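Home | News | Products | Press | Contact

Lonidmont Opens Equipment Planning Program for Small Textile Handling Businesses

AKEL, 1/1/19 – Lonidmont, a supplier of automation for garment and accessory handling, announced today a planning program for businesses which want to buy their first robot gripper station. The program is named Omora and is made for companies that handle up to 1,000 soft items per day.

Many buyers begin with the price of the robot arm. In our experience, the bigger question is the item itself. Caps, hoods and bags change their shape when they are held, and the budget must include time for testing finger tips, grip force and camera position. 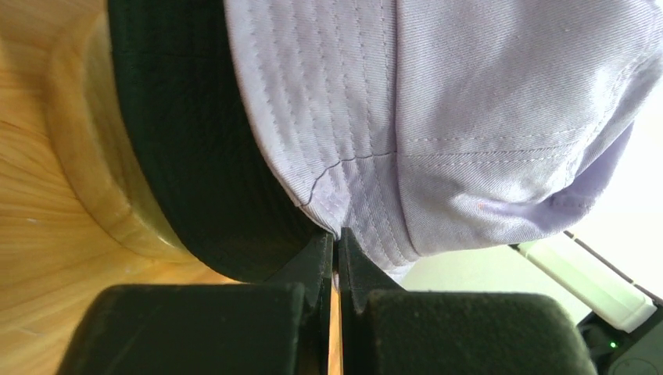

Gripper fingers holding a lavender cap where the crown meets the green brim.

Under the program, a customer sends 60 of its own items to the Lonidmont workshop. After 7 working days it receives a written equipment list, with the cost of fingers, mounting, wrist camera, spare parts and training shown on separate lines. The customer can use this list for its yearly budget, also when it decides to buy from another supplier.

Thin cloth needs special attention in the plan. Lonidmont advises to reserve money for a second set of finger tips from the beginning — a late order can stop the station for weeks.
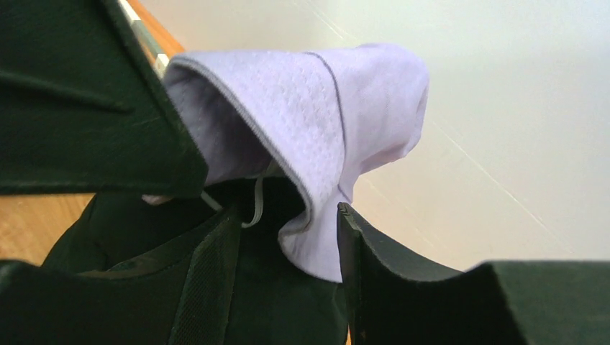

Pale lavender cloth pinched between two gripper fingers, with dark green fabric below.

The first customer of the program is Mujić, a packing company for sports and travel accessories. It plans to make its purchase decision in May, after the testing of 200 items of different sizes.

Applications are open now. Companies should prepare a short list of their items, the available floor space and the number of shifts. The planning fee is deducted from the price if the station is ordered from Lonidmont.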